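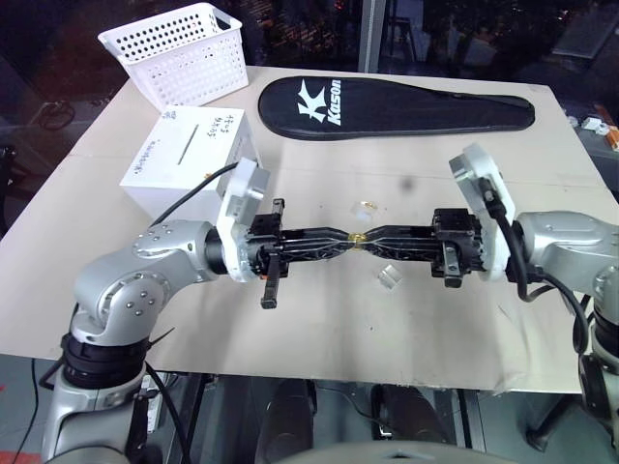

*Fig. 1. Two arms, two grippers, one workpiece. Count the things you would have to pay for, then read on.*

## Session 4: What the quotation leaves out

These notes go with the planning exercise. Bring your draft budget, in pencil.

Most first budgets for a two-arm bench have one line on them, and it says "robot". The supplier's leaflet encourages this. It shows a pair of arms on a white background, as though they lived in a cloud and ate nothing. Now go back to Fig. 1 and look at everything between the arm and the job.

### 1. The arm stops at the wrist

An arm is sold to its last flange. Past that point you are shopping again. In Fig. 1 there is a white mounting plate on each side, then a black gripper, and a cable coming away from each plate. Every one of those is a line in a budget, and every one of them comes twice.

Things to ask before signing:

- Is the gripper in the price, or merely in the photograph?
- Who supplies the mounting plate, and does it fit *this* gripper or the one they stopped making?
- Are the cables long enough with the arm at full stretch? (Ask for the length. "Standard" is not a length.)
- What do spare fingers cost, and how long do they take to arrive?

The last one matters more than it looks. Fingers are the part that meets the world, and the world is hard on them. Budget for a spare set per gripper in year one. If you don't use them, you may be smug about it in year two.

### 2. Two arms are not one arm twice

Holding a long piece level by its two ends is a job for a pair. It is also where the money goes in ways a price list can't show. Both arms have to agree about where the table is. If they disagree by a little, they will settle it by pulling on whatever is between them, and the latticework in Fig. 1 is not something I should like to see used as a rope.

So a two-arm plan needs:

1. Time to calibrate the arms to each other, and time to do it again whenever someone moves the bench.
2. A supply of workpieces you can afford to ruin.
3. A stop button that stops both. Check this in writing. One of the Zudimero quotes in your pack lists it as an "accessory".

### 3. The dull column

Students skip this column and then spend May apologising to finance. It holds the table, the table covering, storage, lighting, and somewhere to put small parts so they aren't lying under the work. The bench in Fig. 1 has a cardboard-covered top, which I recommend to everybody. It's cheap, it doesn't scratch things, and when it gets too grubby you replace it without a purchase order.

A perforated plastic basket will do perfectly well for storage. Please don't specify a "modular component management solution". I have seen the invoice for one, and it was a basket.

You will also need to budget for table *space*. Boxes, bags and half-finished bits migrate to any flat surface, robot or no robot. Draw the reach of both arms on your floor plan, then draw a separate area for clutter. If you leave the second one out, it will be found inside the first.

### 4. Worked case: Kekana

The Kekana workshop wanted a two-arm bench for fitting light, awkward parts. Their plan was drawn up by Anathi Zulu, who has kindly let us use it, crossings-out included. She compared two suppliers, Porkiseck and Zudimero.

| Item | Porkiseck | Zudimero |
|---|---|---|
| Arms (pair) | included | included |
| Grippers | included | extra |
| Mounting plates | extra | included |
| Cables | included | "to be discussed" |
| Stop for both arms | included | accessory |
| Training | 2 days | a video |

Delivery was quoted by Zudimero at up to 80 days, a phrase that commits them to very little. Porkiseck gave a date and charged 453 pounds for bringing the crate to it. Zulu's margin note reads "worth it", underlined, and then "is it?", also underlined.

She went with Porkiseck and bought the plates separately from Lollus. They fitted. The screws for them were the wrong length, and there was no line for screws.

### 5. For your own plan

- Give every item a supplier, a price and a delivery time. A blank is allowed if you write the name of the person you are chasing.
- Put grippers, plates and cables on separate lines, even if they come as one bundle. You'll be replacing them separately.
- Keep a line called "small things we forgot" and put real money in it.
- Show staff time. Somebody has to stand next to the machine, and they generally like to be paid.
- State what you would drop if the total were cut. "Nothing" will be returned to you unmarked.

Hand in one side of A4 with the floor plan stapled behind it. The full Kekana figures are in the course folder, along with both quotes. Bring a list of your spare parts to Session 5, where we start on maintenance contracts.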